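Collecting simulated grasping examples for a kitchen pick-up task
Project report, second-year robotics module
Yaroslav Dovhaniuk

1. What the project was for

The aim was to build a set of recorded examples that a learning system could copy from. The task was picking up one named item from a kitchen worktop with other things lying near it. Training the model was a separate project, so this report covers the collecting, the checking and the sorting of the recordings.

All the work was done in simulation. I used the Multirov simulator on the lab machines, with a kitchen set called Ovener. My supervisor asked for at least 300 usable examples by the end of May.

2. How the examples were made

I drove the simulated arm with a hand controller. Each attempt began with the arm in its rest pose and a new layout of items picked by a script. The script chose the items, where they lay and how they were turned. It also changed the worktop surface and the lighting.

For every attempt the program saved the joint positions, the gripper command, the view from the wrist camera and a line of text with the instruction, such as "pick up the cup". I made 802 attempts in total. Most sessions were on a Tuesday, when the lab was quiet.

An attempt was kept if the right item was lifted clear of the surface and held for 2 seconds. I also threw out attempts where the arm passed through the worktop, which happened when I pushed the controller down too fast.

3. Problems

The first 71 recordings had to be dropped. The camera and the joint log were started by different parts of the program and ran out of step, so the pictures did not match the movements. I changed the code to use a single clock and started again.

Crowded layouts took much longer than open ones. The gripper hides a good part of the wrist view when it is low, and I often had to back off and come in from another side. I kept these slower attempts as long as they met the rule in section 2.

Cups were harder than solid items. I could close on the outside of the wall or put one finger inside the rim, and early on I mixed the two without noting which I had used. Later recordings have a label for it.

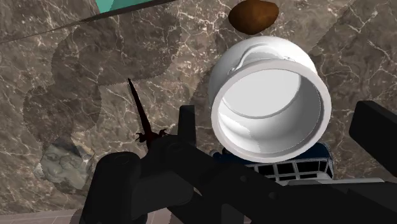

Why not let a script make all the examples?
A scripted grasp needs the exact position of every item, and it tends to repeat the same approach. Driving by hand gave more varied paths, including small corrections that the learner may need.

4. Result

After checking, roughly half of the attempts were kept, which met the target. They are stored on the Kovalchuk drive with the layout settings, so any starting layout can be loaded again. The rejected ones are in a separate folder with the reason written beside each.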